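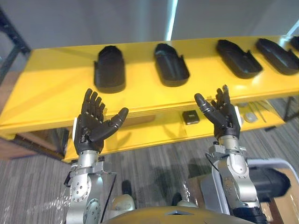
Painting a shelf yellow: regret it or love it?

vbakalis
Okay so I need opinions before I buy paint. I have a tall pine bookcase in my kitchen that's been sad and orange since my aunt gave it to me, and I want to go bright yellow. Like, properly bright. My kitchen faces north and gets maybe 2 hours of sun in September. Am I going to hate it by winter?

Armindo_P
Do it! I did a bookcase in Sunda yellow five years ago and it still cheers me up at 6 am when I'm making coffee. Prime first though, knots bleed through yellow like crazy.

guerreiro_c
Gonna disagree. Bright yellow in a north-facing room goes kind of green. I had a cabinet that looked like pea soup from October on. I'd go for a warm mustard and leave the bright stuff for a sunny hall.

Armindo_P
Mustard is just brown with good PR, sorry. And the green thing depends on your bulbs. Swap to warm ones and see.

guerreiro_c
I did swap them. Still soup.

tina_patricio
Can you two get a sample pot and let her decide lol. Vasiliki, paint a big piece of cardboard, prop it against the bookcase and look at it morning and night. Also what's the finish on it now? If it's waxed you have to get all that off or nothing will stick, ask me how I know.

vbakalis
Varnish I think? It's shiny and a bit sticky on the top shelf, but that could be cooking grease.

tina_patricio
Degrease, sand, primer, two thin coats. Then leave it alone for up to 5 days before you put books back. I didn't and my cookbooks are still wearing some of it.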